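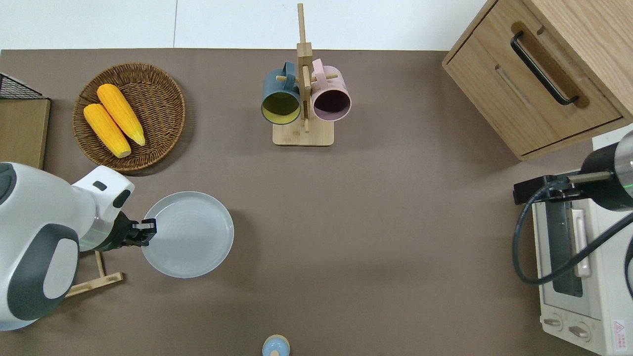
Home | Notebook | Hardware | Data | Search | Log in

This site uses cookies to keep you logged in. Accept | Settings

Dec 19, 2022

Kitchen table, demonstrations by remote control, both arms. I write this in the evening so the next operator does not need to ask me everything again.

Layout is the one we agreed for the Flanholm set. Basket with the two ears of corn at the far left, white plate in front of it, mug tree in the middle, toaster oven on the right. I did not change the positions of the mug tree and the oven. The plate and the corn may be moved between episodes, but please keep the plate where the left gripper can come to the rim without the elbow going too low.

Left arm: the plate task is still the one that takes my patience. The rim is raised only a little, and when I come from above the fingers close on the top edge and the plate turns. When I come more from the side, with one finger low, it goes better. The problem is that from the operator chair I don't see the lower finger well. I began to use the head view for the approach and then look directly at the table for the last centimeters. I am slower like this, but I threw away fewer episodes.

I tried also to pull the plate first toward the middle and then grip it. It works by hand, but I deleted those episodes. They are a different way to do the task and I don't want to mix two ways before we decide. If somebody prefers the pulling, write it under this entry.

Corn: easy to grip, difficult to release. In the basket the two ears lie close, so I always take the upper one first. I say this because in the May recordings the order was free, and the policy trained on them stopped between the two ears and did nothing. With a fixed order I hope we see less of this. I did not train yet.

Right arm: only the oven door today. The handle is vertical, so the wrist must turn before the approach and not during. If you turn late, the cable loop comes near to the table and you start to think about the cable instead of the task. Please check the loop before each block.

Numbers. Before today we had 2,000 good episodes in the Flanholm folder. Now it is 2,000 plus what I kept today, I will write the exact number after the review script finishes. The whole archive with the old Ravov episodes was 3,337 this morning. Of the old ones, 1,030 have no gripper force channel, so do not use them for the plate.

Leader arms: the Dimitrov handle on the left has play again in the last joint. I feel it as a small delay when I reverse direction. I tightened the screw and it became better, then after roughly 30 episodes it was the same as before. I did not want to use glue without asking. The right handle is fine.

Grivero software: the new version saves the episode when you press the pedal twice, also if you press twice by mistake. Two or three very short files come from this. I marked them "short" in the sheet and did not delete them.

To do:
- review script, then write the final count here
- decide about pulling the plate or not
- new screw or new joint for the left handle
- mug episodes, both mugs, left one first – I did not start them
- ask if the drawer of the oak cabinet is part of this set or only stands there

Arms parked, power off at the switch, emergency button is pressed in. Release it before you start or you will search for the error like I did in the morning.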